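Fliltach is a small set of wrist-camera recordings for one narrow question: can a gripper policy tell when its view has gone bad, and slow down before it does something silly? We think the answer is yes, and we're really pleased with how little data it took!

Released August 5, 2023. Kept up by Danjuma Nwachukwu and Tobiloba Okoro.

## What's in it

- 248 episodes in total, 80 of them set aside for testing
- 112 episodes with hand-marked spans of poor view (blur, glare, or something large close to the lens)
- 4 people did the marking, each working alone first
- one folder per episode: `frames/`, `joints.csv`, `view.csv`

`view.csv` gives each frame a score from 0 (no use) to 1 (clear). The scores are rough at the ends of a span, where markers tended to disagree on when the trouble started.

## The idea

Most policies we tried treated a washed-out frame just like a good one. Ours learns a second output, a guess at the view score, and scales the speed of the arm by it. The extra output is tiny, it trains alongside everything else, and you can bolt it on to a policy you already have (we did this with our old Lekine baseline and it went in without a fight).

Frames as the policy gets them, with no clean-up:

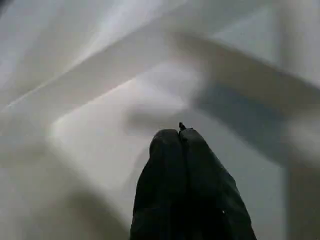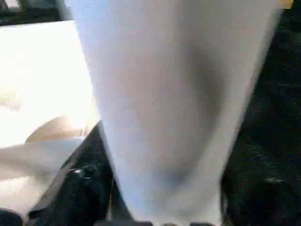
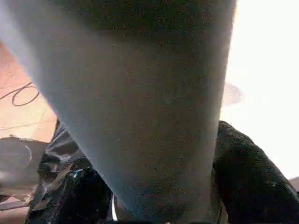
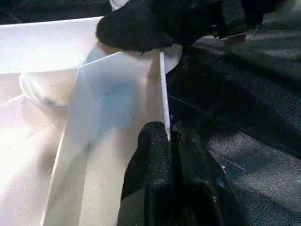 Kieran Noonan wrote back after reading the draft: "I like the speed scaling, but a slow arm with a bad view still has a bad view. Have you tried backing off a little and looking again?" We have, in July, and only by hand. It's on the `lookback` branch and we'd love some help with it.

## Getting started

```
pip install -r requirements.txt
python train.py --config view_head.yaml
python test.py --split heldout
```

Please don't tune on the held-out split. Ebuka Isah's notes in `docs/splits.md` explain how it was drawn.

## Known gaps

- Only the wrist view is included, so you can't check a score against a second angle.
- Glare and blur share one score. Splitting them is next on the list.
- Joint times can drift slightly against the frames in longer episodes. `tools/align.py` fixes most of it.

Bug reports and odd results are both very welcome, so do open an issue.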